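4. Sorting bricks by color

Allow enough room for the bins to stand in a row with a clear area of tabletop in front. A hard, smooth surface is easiest to work on. Wipe it first and let it dry.
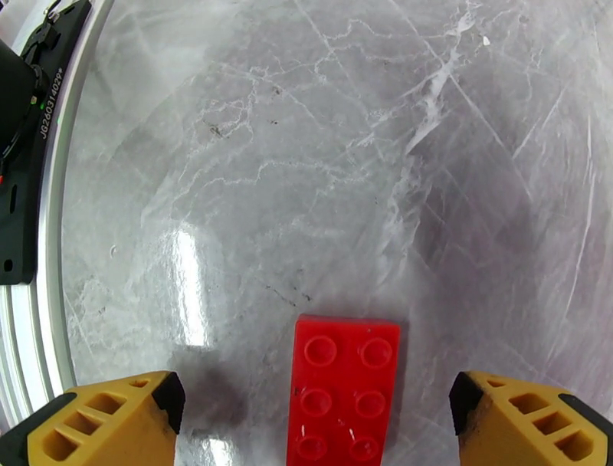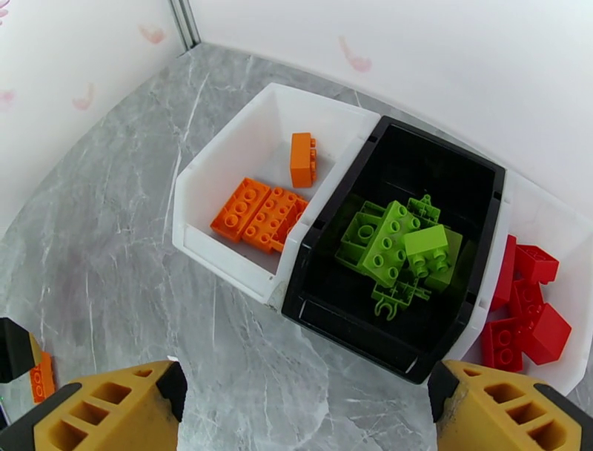
Fig. 4-1. First picture: red brick, studs up. Second picture: orange bricks in a white bin, green bricks in the black bin.

4.1 Set the bins side by side with the open tops up. Turn any bin with an angled lip so that the low side faces you.

4.2 Assign one color to each bin. Keep light and dark shades of the same color together. Lime and dark green go in the same bin.

4.3 Lay out loose bricks a few at a time, studs up. Check each one for cracks and chewed corners. Light scuffs do not matter.

4.4 Place each brick in its bin. Large bricks go in first. Clips, hooks and other odd pieces can go on top or along the side.

NOTE: Bricks do not need to lie flat in the bin. If you plan to use the count sheet (form 169), lay them flat with the studs up so the rows can be read from above.

4.5 Pull apart any bricks that are still joined. Use the Brotness separator, part 523. Do not use a knife.

4.6 When a bin is two-thirds full, empty it into the matching Rakovix drawer and put it back in the same spot.

CAUTION: Small parts. Keep bins out of reach of children under three.

CAUTION: Do not slide bins across polished stone. Grit under the base can scratch it. Lift them.

For replacement bins, order part 414.

Section text: Miyuki Ishida

Related sections
Washing and drying bricks
Labeling Rakovix drawers
Using the count sheet
Replacement parts list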